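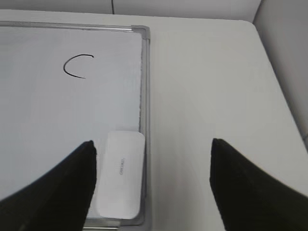

A curve like a letter C on a small whiteboard

Ustirow Brick Builders: Frequently Asked Questions
Last updated Monday, August 26, 2019

What is the Vadell Round?
It's our yearly contest for original brick-built models. You send in a design, other members vote on it, and the top 8 go on display at the Gashi show in April. The winner gets a trophy made of bricks, which has so far been dropped every single year. Bring a bag.

Do I have to be a member?
To enter, yes. To vote, also yes. To stand near the tables at the show and say you could have built that, no.

How big can my model be?
The limit is 549 pieces for the standard class and 1045 for the large class. Minifigures count as one piece each, including hair, hat and whatever they're holding. We know this is generous. Please don't send us a model made entirely of minifigures again.

Does it have to be built from real bricks?
Digital models are fine for the voting stage. If you make the final 8 you'll need to build it for real, and that is when many people learn what their chosen shade of dark green costs. Check prices before you fall in love with a color.

I've built a spaceship. Is that all right?
Of course. Last year we had 339 entries and it sometimes felt as if they were all spaceships. Yours will be looked at kindly, but a lighthouse might have less company.

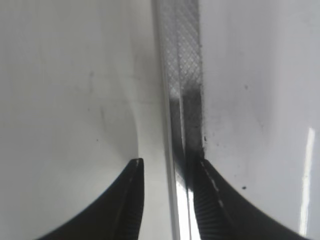

Black gripper fingers with a ribbed pad on the right one

Can I enter something based on a movie or TV show?
Yes, as long as the design is your own work. Changing the color of an official set and adding a flag does not make it your own work. Adding two flags doesn't either.

Are custom stickers and printed parts allowed?
Stickers, yes. Printed parts, yes, if you tell us which ones they are. Cut, painted or glued bricks are out. We had a long discussion about string and it's allowed up to the length of your own arm.

What pictures should I send?
Three at minimum: front, back and one of your choice. Use a plain background. A bedsheet works well if you iron it first, and people can tell if you didn't.

How does the voting work?
Each member gets 8 votes and can't put more than one on the same model. You may vote for yourself. Most people do, and we have stopped pretending to be shocked.

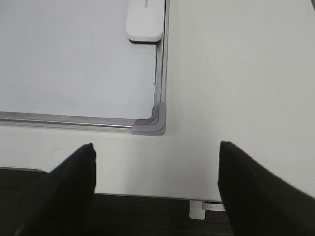

Corner of a whiteboard with a gray plastic cap

My model fell apart in the mail. What now?
Send us a message with your entry number. We keep a repair table at Gashi with spare bricks in the usual colors, and you can rebuild there from the moment the doors open. Pack your instructions separately from the model — in your own luggage, if you're coming along.

What is the Ernirlow shelf?
That's our lending collection. Members can borrow wheels, windows, baseplates and other bulky parts for up to one contest season. Please return them sorted. "They're all in the same bucket" is not sorted.

Can my kid and I enter together?
Yes, as a team. Put both names on the form. If the two of you disagree about where the dragon goes, we won't step in.

Can I get my entry fee back if I change my mind?
Up to the day voting opens, yes. After that it goes toward the display tables and the tape that holds down the extension cords.

Where do I send other questions?
Use the contact form and put "Vadell" in the subject line. Replies usually take a few days, longer right before the show.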